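Two arms, one week and a very patient kettle in Stutdale

I spent most of last week at the Pernbridge workshop in Stutdale, where they've been trying out two robot controllers on the same arm, and I came home with sore feet and quite a lot of opinions. The two up for comparison were the Gresier unit, which they've had for ages, and the newer one from Pavliuk (a good bit cheaper, and smaller than my lunchbox!). Each got 381 runs at the same pushing job, with the same plain tool on the end of the arm, so any difference ought to come down to the controller.
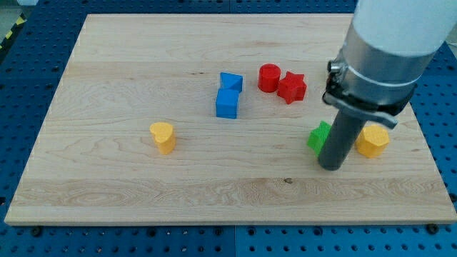

Pushing sounds dull next to picking things up, I know, but I could watch it all day. You have to come down close to the board without scraping it, then nudge one shape and leave its neighbours alone, and the Gresier was lovely at that, smooth as anything. The Pavliuk was quicker off the mark but a bit jumpy. I thought the red star would be the awkward one, with all those points and the cylinder practically touching it, and so it was – both controllers lost more runs there than anywhere else. The yellow heart, off on its own, gave hardly any bother.

Final tally: the Gresier missed 8 runs and the Pavliuk 16, though five of the Pavliuk's came in one bad spell on Wednesday before a settings change. The team want to repeat the whole thing with a soft tip fitted before they decide which one to buy more of. I've already asked if I can come back for that.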